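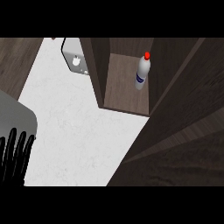 Does a rash that clears up after a cream prove that the cream worked?

It proves very little, and most of the trouble in this chapter starts there. Many common rashes fade without any treatment. People also tend to see a doctor when their skin is at its worst, so the next visit is likely to look better whatever was prescribed.

Chapter 7
Judging Skin Treatments

Students often arrive believing that skin is the easy organ to study. It can be looked at, touched and measured with a ruler. Yet two trained readers shown the same patch of eczema will often score it differently, and the same reader may score it differently a week later. Keep that in mind whenever a report gives you one tidy number for "redness."

Take the Siltby study, which we will return to in Section 7.3. Nhàn Trịnh and Amnuay Kongkaew enrolled 203 adults with hand eczema and gave half of them Murarex, a thick ointment used twice a day. The early report spoke of a "clear benefit." It was based on the first 40 people to finish, checked after 14 days in January, when cold air makes hands worse and almost any grease brings some relief. The plain ointment used for comparison looked and smelled different, so patients could easily guess which one they had.

Was the claim wrong? We can't say from the early report, and you should be wary of anyone who can. Before reading on, write down what you would want to know about the people who did not finish. Then compare your list with the one in Section 7.1, which deals with missing patients and how often papers pass over them.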